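Projects > Semester 2 > Home and Textiles > Drying small laundry indoors

Drying small laundry indoors: does a hanging rack help?
Student project report, Hasudbridge College
Submitted 2019-10-16

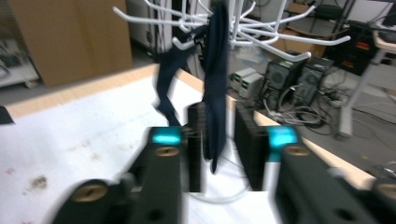 Small items are the slowest part of the wash to sort out in a share flat. Socks, cloths and underwear take up a whole clothes horse if they are spread properly, and if they are not spread they stay damp in the folds. Our group wanted to know how much the spacing matters and whether it changes how soon the load can be put away.

Method

We compared two ways of drying the same load in the laundry at the Jimholm residence. The first was a plain clothes horse with items laid over the rails. The second was a plastic hanging rack with hooks. The window stayed shut and the heater was off. Each load was spun for the same time and weighed on a kitchen scale before hanging. We repeated each method 4 times.

The loads were all small dark items, mostly cotton. The starting weight for the first run was 975 grams. After a night on the clothes horse it was down to 548 grams, and the thickest cuffs still felt cool to touch.

Results

The hanging rack dried the load sooner in every run except one. In that run we had put two items on most of the hooks to save room, and the inside layers were still damp in the morning. Thin cloths showed little difference between the two methods. Thick socks showed the most.

Hanging the load took longer than laying it over rails — nearly double the time on the first try, less once we had some practice. Long items were awkward. If one end hung lower than the other it tended to twist, and the twisted part dried last. Straightening it by hand before leaving the room fixed this.

Problems

The scale only reads up to 1000 grams, so we could not test a full family load. We also did not measure humidity. One run in January had to be thrown out when somebody opened the window overnight.

Further work

We would like to try wool, and to test the rack outdoors under cover.

Related projects
Muriithi: storing winter bedding in a small cupboard
Skusska: colour loss in dark cottons
Cold wash and stain removal

This site uses cookies to remember your settings. By continuing to browse you agree to our cookie policy.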